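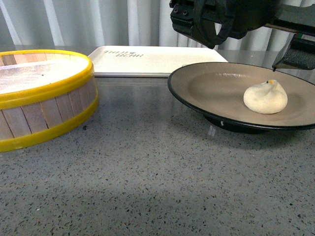
*Slatted steamer with the yellow bands, left side.*

# Steaming vs boiling vegetables – is the vitamin thing even real?

**colard_kitchen** wrote:

I keep getting told that I have to steam my greens or I'm "throwing the vitamins down the drain." My sister-in-law says it, the woman at the Prenlow market says it, and last week my dentist said it, which I didn't ask for. Does anyone here have a reason to believe this that isn't "I read it somewhere"? I've boiled cabbage for 19 years and I'm still upright.

I'm not trying to start a fight. I want to know if it's worth the bother before I change how I cook.

---

**sekar_p** wrote:

It's partly real. Vitamin C and some of the B vitamins dissolve in water, so if you boil broccoli and pour the water off, some of them go with it. Steaming means less water touching the food. That part isn't controversial.

What gets oversold is how much it matters. If you eat vegetables most days and the odd orange, you're fine either way.

– Sekar Pillai

---

**jimcombe_joyce** wrote:

I'd go further than Sekar. I think steaming is mostly a way to sell people pots. Every few years the same advice comes around with a new gadget attached. First it was pressure cookers, then microwave bags, then those electric towers with three tiers that nobody has a cupboard for. I bought one. Swai brand, 68 dollars, and the timer stopped at 15 minutes whatever you set it to. Went to the thrift store inside a year.

Boil it in less water and put the lid on. Done.

---

**rehema.m** wrote:

> I think steaming is mostly a way to sell people pots

Come on, Joyce. People were steaming food long before anyone had a gadget to push. You can do it with a metal colander and a saucepan lid.

Forget vitamins for a second. Steamed green beans taste like green beans. Boiled ones taste like the pot. I'd steam them even if it was slightly worse for me.

---

**jimcombe_joyce** wrote:

Salt the water. If your boiled beans taste like the pot you aren't salting the water.

---

**bakari_o** wrote:

Can I be the annoying one? "Loses vitamins" compared to what? Raw? Some things are better cooked. Your body gets more out of carrots and tomatoes after they've been heated, the orange and red stuff especially. So a chart that says boiling "destroys" a certain share of one vitamin doesn't tell you whether the plate of food is worse. It tells you about one vitamin.

I'd also like to know how long they boiled it in whatever test these charts come from. Spinach for one minute and spinach for 15 are two different foods.

---

**colard_kitchen** wrote:

This is exactly my problem. I went looking and every page has a different number. One has steamed broccoli keeping nearly everything, another has it losing a good chunk. None of them say how big the pieces were or how much water was in the pan. Then they all link to each other.

---

**sekar_p** wrote:

Piece size does matter. More cut surface, more leaks out. Cook things whole or in big pieces and cut them after, if it suits the dish. Costs nothing and works for boiling too.

Bakari is right about time. I'd put time first, then amount of water, then method. Someone who steams kale until it's gray hasn't gained anything over someone who boils it for two minutes.

---

**njoroge_r** wrote:

What about just using the water? My grandmother never poured it off. It went into soup or gravy, or she drank it from a cup with pepper in it. Whatever came out of the cabbage, she got it back.

---

**rehema.m** wrote:

Cabbage water with pepper. No thank you.

---

**njoroge_r** wrote:

It's good! Collard greens water is better though, I'll give you that.

You won't get all of it back, the heat does its own damage to vitamin C. But the B vitamins hold up better, and those are a lot of what ends up in the pot.

---

**bakari_o** wrote:

See, that one I believe, since it's a claim you can think through. Stuff dissolved in water stays in the water. Compare that to "steaming locks in nutrients," which is printed on every box and means nothing. Locks in how?

---

**jimcombe_joyce** wrote:

Same family as "searing locks in the juices." It doesn't, and people still say it to me over my own grill.

---

**rehema.m** wrote:

Fine, the box copy is silly. I still don't get why this has turned into a case against steaming. It's quick, you heat an inch of water instead of a whole pot, and dumplings and fish come out better. Is anyone here going to boil a dumpling in front of me and call it the same?

---

**sekar_p** wrote:

Boiled dumplings are a perfectly good thing, Rehema. Different thing, but good.

---

**jimcombe_joyce** wrote:

Fish I'll grant. Dumplings I'm with Sekar.

---

**colard_kitchen** wrote:

OK, so far I've got: shorter time, less water, bigger pieces, and keep the water if I can stand it. I'm going to try the beans both ways this weekend, salted, and have my husband taste them without knowing which is which. He'll say they're the same because he says that about everything. The dentist can stick to teeth.

---

**rehema.m** wrote:

Post the result even if I lose. And do broccoli as well, beans are too forgiving.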